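Home About Archive Sewing & Mending Contact

Fitted sheets and the deep mattress problem

12/01/2020

When we moved to Uststead in March we bought a new mattress, and none of our old sheets fit it. I had measured the room, the door and the turn on the stairs. I had not measured the mattress against the linen closet. The old one was nine inches deep and the new one is fourteen, and every fitted sheet we owned popped off at the corner nearest the window before morning.

The first thing I tried was sheet straps, the elastic kind with a metal clip on each end. They held for two nights. Then one let go and the clip left a small tear in the hem. I tried turning the sheet sideways as well, which was a waste of an evening.

So I bought new ones. The packaging is not much help. "Deep pocket" can mean twelve inches or it can mean eighteen, and some brands print the number on the insert where you can't read it until the bag is open. The shop in Galtham let me open one and hold a tape to it. The pocket said fifteen inches and measured fourteen and a quarter, before washing. Cotton will shrink some, so I put it back and went up a size.

What I ended up with was two sets from Sutanto, plain cotton percale. I like percale because it feels crisp and doesn't cling. Sateen is softer but it slides, and on a deep mattress a sheet that slides is a sheet that comes off. Thread count I have stopped looking at. One of the sets I passed over was labeled 781 and felt like a raincoat.

The other thing to check is the elastic. Cheaper sheets have it only at the corners, a few inches each way. Better ones have it all the way around. Turn the sheet inside out and run the hem through your hands, and you'll know in a few seconds. If you already own sheets with corner elastic and they nearly fit, you can add the rest yourself. I did this with one of the old ones for the guest bed:

Open the hem casing at the foot end, a small gap on each side. Thread quarter-inch elastic through with a safety pin. Pull it up until the hem gathers to two thirds of its length, stitch down both ends, and close the gaps. It took me an hour, with a break to find the pin after it came open inside the casing.

I wash the sheets warm and take them out of the dryer while they're slightly damp. Folding I have given up on – they get rolled and put on the shelf with the pillowcases.

The pale grey has been the better color for us, a bit more forgiving than white.

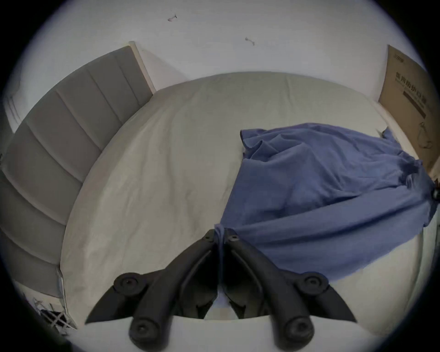
Prasetyo Yeoh wrote to say that he puts the two corners at the head on first, then goes to the foot, and that doing it diagonally the way most people are taught is what pulls the elastic out of shape. He has had the same Griltano sheets for 4 years on a sixteen-inch mattress.

I've switched to his order for now. The window corner has stayed put all week, though the weather has been cold and we've both been sleeping very still under the heavy quilt. I still need to replace the mattress pad, which is also too small and has started to curl at one end.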